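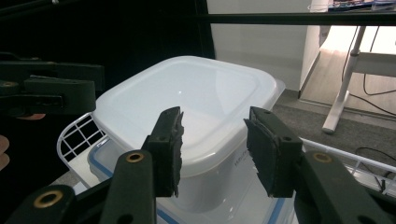
Volume 2, Number 243

Why Food Spoils, and How People Slow It Down

Sun 3 November
By the Firville Museum Education Office

All fresh food changes with time. Bread grows fuzzy, milk turns sour, and a cut apple becomes brown. Scientists call some of these changes spoilage.

Most spoilage is caused by microbes. Microbes are living things so small that a microscope is needed to see them. Bacteria are one kind. Molds and yeasts are two others. They settle on food from the air, from hands, and from kitchen counters, and they feed on it just as people do.

Microbes need water and grow best in warm places. People learned long ago to take one or both of these away. Fish can be dried or salted. Fruit can be cooked with a great deal of sugar, which holds on to the water so that microbes cannot use it. In the village of Rarneck, families once kept turnips and cabbages in cellars dug into the hillside, where the air stayed cool from September until spring.

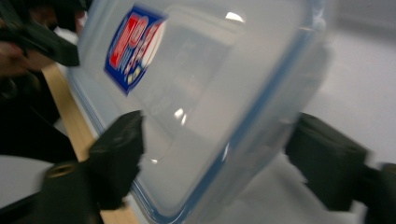 Does a refrigerator kill the microbes in food?
A refrigerator only slows them down. Most microbes stay alive in the cold but grow much less quickly, so chilled food will still spoil in the end.

Heat works in another way. Boiling water has a temperature of 100 degrees Celsius, which is hot enough to kill most microbes. A few kinds form tough coats called spores and can live through boiling. For this reason, canned vegetables are heated under pressure, where the temperature can rise higher.

A lid also helps. It keeps new microbes from landing on the food and keeps the food from drying out. Young readers should always ask an adult before eating anything that has been stored for several days.

Comments

Borkow Grade 4 Class: We left bread in a sealed bag and it got green spots. Our teacher did not let us open it.

Bùi family: My son wants to know if honey spoils too. Please write about honey.

rarneck_reader: The cellars are still there, behind the old school.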